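Soccer > Opinion > Threads
Last updated: 4 Feb 2020

So Tallbridge have signed Ji-hoon Seok from Nelitz and my feed has decided he's the best young winger in the country. I'd like to slow that down a little.

Thread, because I've been asked by enough people why I'm being miserable about it.
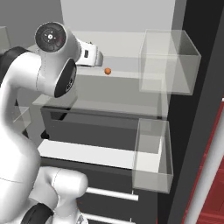
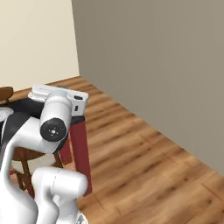 A white robot arm, two renders.

First, what we know. He has played 1,226 minutes of senior soccer this season, two goals, two assists. That's the whole body of work. The rest is clips.

I've watched the clips. Everyone has. The one where he turns the Haldane right back inside out by the corner flag has been posted so often I could draw it from memory.

What never gets posted is the next few seconds. He looks up, there are white shirts in the box, and he hits it straight out of play for a goal kick.

I'm not saying he's bad. I've seen him live, at Nelitz in January, on a field that was mostly mud. He was quick, he was brave, he kept asking for the ball when older guys were hiding from it. I liked him.

I also saw him lose his man at the far post and stand there with his arms out as if somebody else had done it. The left back had to cover for him all afternoon and looked sick of it by the end.

The Tallbridge statement calls him "a proven match winner." Proven where? Name the matches. One of those goals was the last in a game Nelitz had already won, and the other took a huge deflection.

Then there's the fee. Local radio has it at "up to" a figure I won't repeat, and I wish people would look harder at those words. Up to means if he plays enough, if they go up, if he gets a cap. It could end up being a fraction of that. Or not! We don't know, and neither does the radio.

Nelitz fans are telling me the club fought to keep him. Maybe. They also had a replacement in the building by lunchtime. Clubs who get caught out don't usually have a guy standing by with a scarf.

And yes, I've read the Bridico ratings. For anyone who hasn't, they're the outfit that puts every player in the division into one big table, and he's near the top of it for "attacking threat."

I asked them on here what goes into attacking threat. Got a thumbs up and a link to the subscription page.

As far as I can work out it likes dribbles. If you dribble a lot you're a threat. By that measure my old teammate Gus was a threat every Sunday, mostly to us.

My bigger worry is where he plays. Tallbridge already have two left-sided players who want to come inside onto their right foot. Now they have another one. Who is going outside? Who is crossing it for the big man they paid good money for last summer?

The manager was asked that and said good players find a way to play together. Fine. They said that at Haldane too, the year they had all those number tens and finished just above the drop.

Someone replied that I said the same stuff about the goalkeeper and I was wrong. Correct, I was wrong about the goalkeeper – he's been excellent. I'd still rather see a player do it for a season before we hang a banner with his face on it.

There is a banner, by the way. It was up before he'd trained.

What would change my mind: start him away from home, on a cold night, against a full back who kicks him early. See if he still wants it after the break. See if he tracks back when they're losing.

If he does that for a couple of months I'll come back to this thread and say so. I'm not deleting it either way, so you can all save your screenshots.

Muting this now, the Nelitz lot have found it – and half of them think I work for Tallbridge.

18 shares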